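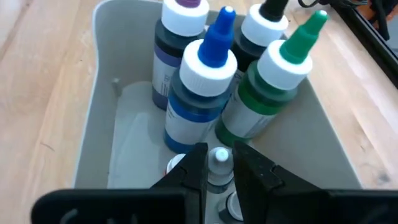
Uwe Haberkorn wanted to know before anything else whether it could manage the small ones, and whether you have to tell it which bottle is which. Fair questions! He asked them in the parking lot, before either of us had our visitor badges on, and kept asking them for most of the morning.

We were at the Trarnel open day, 19/07/2021, to look at the Davmont picking kit. The kit is one arm, one two-finger gripper, a small camera that looks down past the fingers, and the software to teach it jobs. It's meant for shops that pack a bit of everything and can't justify a big line. I went in curious and came out with four pages of notes, so forgive me if this rambles.

The job on show was food coloring. Squeeze bottles with long pointed nozzles and little dropper bottles, sitting together in a gray plastic bin on a wood table. I loved that they picked this. Boxes are easy to love if you're a robot. A small round-shouldered bottle standing close to its taller neighbors is a much meaner problem, and one of the squeeze bottles was leaning hard against the side of the bin, the way they do in our own totes.

Teaching works by example. Somebody steers the arm through the pick, the software records it, and you do that over and over with the bottles in different spots. Kathleen Ó Riain ran our session and told us the bottle job was built on 286 recorded picks, which she thought was on the low side. She'd like to see 424 before anyone leaves it alone for a shift. I appreciated hearing that number from the people offering the thing.

My other favorite part was the finger swap. Two screws, new tips, a short check routine, done. Uwe did it himself with no help and was unbearable about it through lunch (which was good, by the way - get the potato soup if you go).

The second half of the visit was the open table, where you could ask for your own arrangement and talk through how you'd teach it. 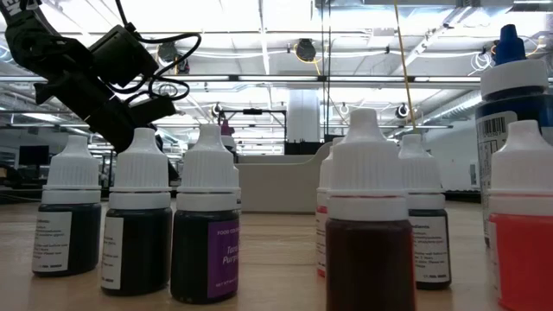

Dark liquids are the ones that would worry me, Ilse Nolte wrote back when I sent her my notes, so ask them how it does under your lights and with your labels, and get the answer in writing. She has a point. The near-black bottles look very much alike from any distance, and if the job is sorting by color and not simply picking, you'd be leaning on the labels. Kathleen's answer was that label reading is a separate add-on called Rimen, which we didn't get to try.

Other things I wrote down:

Setup is quoted at 13 hours including the table mount. Training for two people is part of the price.

The cables want tidying. I'd ask for a proper guide along the arm.

Support goes through Wattimena, and they cover our area from March.

The rental option has a minimum of some 62 days, long enough for us to run a real order through it.

I've asked for a rental quote and I'm bringing our own bottles next time, the tall skinny ones included.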